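Bellamy Street Block Association
Minutes of the general meeting, September 15, 2026

I'm taking notes again, so if you don't like how you come across, come sit by me next time and grab the pen. We started late on account of the side door being locked and Reginald Mbeki having the key on his other key ring.

Last meeting's minutes: approved with one fix. I wrote that the Zurnar lot would be "paved." It is being graded. Sorry! I've changed it in the copy on the website.

Street parking. This took up most of the first half. The city's letter says the east side of Bellamy goes permit-only in December, and you can apply for up to 3 permits per household. Folks in the corner building pointed out that their units all share one street number, so does the whole building count as one household? Reginald called the permit office and got two different answers from two different people. He's going to ask for it in writing. Motion to send a letter asking for a later start date – passed, with one no vote from Dolores, who has a driveway and was very cheerful about it.

Leaf pickup. Same as last fall. Bags at the curb, not in the street. I brought up the storm drain by the mailbox, which backs up every time it rains hard, and three people said they'd already reported it. I'd still like everyone to report it again. The form takes two minutes on your phone.

Block party recap. We had a great time and I think most of you did too! Money in from the food tables was $150 more than we spent, and that goes to the tree fund. The band was loud. We got two complaints, both from the same house, and I've been over there with leftover pie and I believe we're okay now. For next year people want more shade, an earlier finish, and somebody other than me on the grill.

Toy swap. Going ahead the week before the holidays. Clean toys only, please, and nothing with missing pieces (I am still finding parts of that marble run). Plush toys did so well last time that we're giving them their own table. Drop-offs can go to my porch at number 66, any evening before 7.

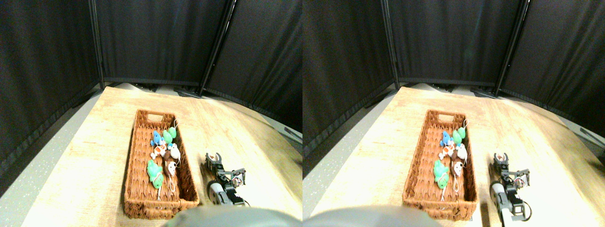
Small plush toys in a woven basket.

Snow shoveling list. We need more names, and I mean people with working backs. The list covers the sidewalk in front of neighbors who can't do their own. Wunier Hardware has offered us a discount on salt if we buy it all in one order, so tell me how many bags you want and I'll add it up. We talked about using the Clerkari app to hand out the shoveling turns. Half the room had never heard of it, and the other half had it and hated it. We're sticking with the phone tree.

Tree fund. With the party money we can afford the two maples for the north end. Planting would have to wait until spring. There was a long side talk about maples versus lindens – I stopped writing partway through, but maples won by a show of hands.

Other business. A gray cat with a white foot has been sleeping under cars near the corner. No collar. If it's yours, please say so. Also, the folding chairs need to go back on the rack facing the same way or the last ones don't fit.

To do before next time:
Reginald – permit office, in writing
Me – salt order, toy swap flyer
Everybody – storm drain form

Next meeting is in December, same room. Bring a snack if you can, we ran out of cookies early.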